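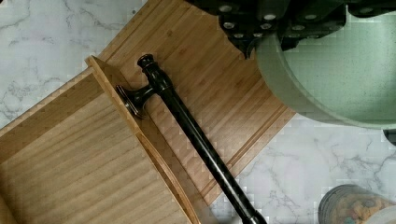
**Gunnlaugur Vigfúsdóttir**, finishes bench, Postwood

23 Jul 2021

Third round on the board oil. For anyone who missed the first two, congratulations. We are trying to pick one oil finish for the kitchen line before the Pandico order goes out, and the candidates are still Lamptey (the thin one, smells like a health food store) and Clastura (the thick one, smells like a barn where something nice happened once). Plain mineral oil is in there as the control and keeps embarrassing everybody.

Wiped on the second coat this morning. Left it 12 minutes, wiped back, stood the offcuts on edge in the rack. Lamptey went in fast on the end grain and then sat on the faces looking at me. Clastura did the reverse, which I would love to explain and can't. Maple and bamboo both. The walnut I've stopped worrying about, walnut looks good with anything on it, including dust.

Note on rags. We are using the blue shop towels again and they shed. I picked lint out of the June set with tweezers for most of an afternoon and then wrote "slight texture" in the log, and I would like to formally take that back. It was lint. Cut up old T-shirts from now on. Whoever brought in the one with the glitter print, thank you, no.

Lay the used rags out flat on the concrete outside. Not in the bin. The Clastura has a drying oil in it and I don't care how small the rag is.

**Water ring test.** Wet glass, overnight, cover off. Mineral oil left a ring you could find from the door. Lamptey left a ring you could find if somebody had told you about it. Clastura left none on the maple and a faint one on bamboo, right over a glue line. I repeated the bamboo one on a second offcut and got the ring again, a little to the side of the glue line this time, so there goes my theory.

**Onion test.** Passed, in the sense that all of them smelled of onion. Salt and half a lemon fixed it on everything except the Clastura piece, which now smells of barn and onion. I left it on the windowsill by the office. Complaints were received.

**Raised grain.** This is the one that matters and the one I keep putting off. Procedure as before: wet the face, let it dry, knock it back with 400, oil, then wet again and see what stands up. Maple came up fuzzy under the mineral oil and about the same under Lamptey. Bamboo hardly moved at all. The trouble with bamboo is the groove. The router leaves a bit of whisker down in the bottom, you can't get a block in there, and a folded piece of paper just polishes the top of the whiskers so they look healthier. Tried wrapping the paper on a dowel. Better. Tried a Scotch pad on the same dowel. Also better, and it doesn't load up. I'd go with the pad unless somebody objects in writing.
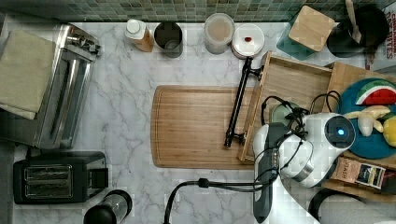

*Bamboo board with groove, on the marble counter.*

Back to coats. The Lamptey sheet says 2 coats. My feeling is that it's 2 coats if you're selling the board and more if you're keeping it. The Clastura sheet doesn't give a number, it says "until satisfied," and I have never been satisfied by anything in a can.

Cost, because I'll be asked. Priced per board the Lamptey comes in cheaper even with an extra coat, mostly because you can spread it so thin. Clastura goes on like honey and half of it ends up in the rag, then the rag ends up on the concrete, and the concrete now has a beautiful finish.

Drying: oven thermometer in the cabinet read 135, which is too warm for this and was not my doing. The heater knob had been turned up. I've turned it down and put tape over it. The tape has a message on it. So treat the cabinet pieces as spoiled and only use the ones from the rack. I've put a pencil X on the backs of the cabinet ones so they don't wander back into the good pile the way they did last time.

To do:

- redo the cabinet set, maple first
- ring test on bamboo again, away from any glue line, with the same glass
- ask Lamptey if the new cans are the same mix (color looks yellower to me, could be the light)
- more dowel, the short one rolled under the planer
- find the lid to the Clastura

Leaning Lamptey for the maple. Undecided on bamboo until the rings are sorted out. Pandico want an answer before we have one, as usual, so I told them the samples are curing.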